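Review: Fuvel white towels and the Iltley green woven basket
Posted 2025-11-10

I bought these two things together because I was tired of the wire bin under my bathroom sink, and because the old towels had gone gray. The towels are Fuvel, sold as a set of three, in white. The basket is the Iltley in olive green, the rectangular one in the medium size. I ordered both from Hidmont and picked them up at their Salem store in February, so this is a review after a good stretch of use.

The towels first. They are on the thin side. If you want a thick hotel towel you will be disappointed, and the product page should say so more clearly. What they have is a fine dotted texture all over, and that texture gives a fair amount of grip when you dry your hands or wipe down a counter. They dry overnight on a hook in my bathroom, where the old ones needed most of the next day.

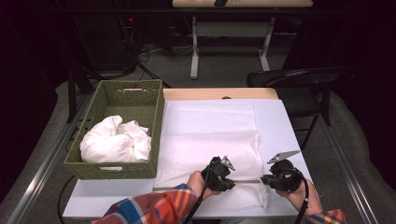 Folding them is easy. The fabric takes a crease and keeps it, so once you have folded one a few times it wants to go back along the same lines. I fold mine in thirds the long way and then in half. Done like that, the whole set goes in the basket with room left over for washcloths. If you just drop them in, one towel takes up a surprising amount of space and the lid of my cabinet shelf, such as it is, catches on the top one.

The basket has a handle slot cut into each short side. The slots are wide enough for my fingers and the edges are smooth. I was worried the weave would snag the towels, as my last basket did, and so far I have found one pulled thread in all this time. It holds its shape when it's empty and when it's full. Dust does settle into the weave — I go over it with the brush end of the vacuum every couple of weeks and that takes care of it. The color is a little darker than it looked on the Hidmont site.
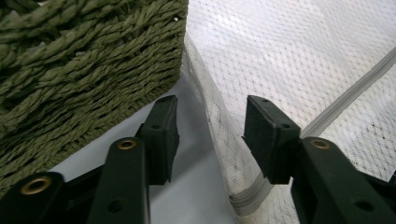

Mine snagged worse than yours, one commenter wrote under my first post about the basket, and the trouble was a rough spot on the inside near the handle. Running a hand around the inside before you put anything in it would have saved them a towel, they said, and Hidmont exchanged the basket without a receipt. I checked mine after reading that and found nothing, but it's good advice.

Back to the towels and how they wash. The tag says warm water and low heat. I have used warm water and, more often than I should, regular heat. They shrank a little in length after the first wash and then stopped. The white has stayed white without bleach. The dotted pattern is as clear as it was when they were new, and lint has been light after the first 2 loads.

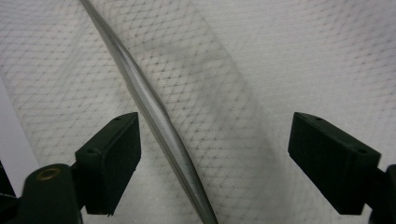 Close view of the dotted pattern.

The hems are the part I like best. There is a wide band along the edge, a bit smoother than the rest, and it lies flat after drying if you give it a tug while it's still damp. On one towel the band puckers slightly near a corner. I could send it back, but it doesn't bother me enough to make the drive.

I paid 30 dollars for the towels. That seems fair for what they are. The basket cost less and I would pay the same again. 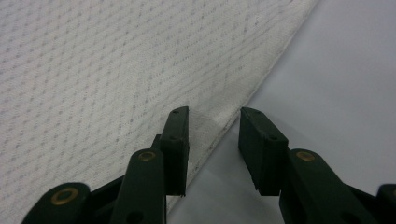 Would I buy them again?

The basket, yes, and I plan to get another for the hall closet. The towels, yes for hands and kitchen use. For after a shower I still reach for something thicker, and I have kept two of my old bath towels for that.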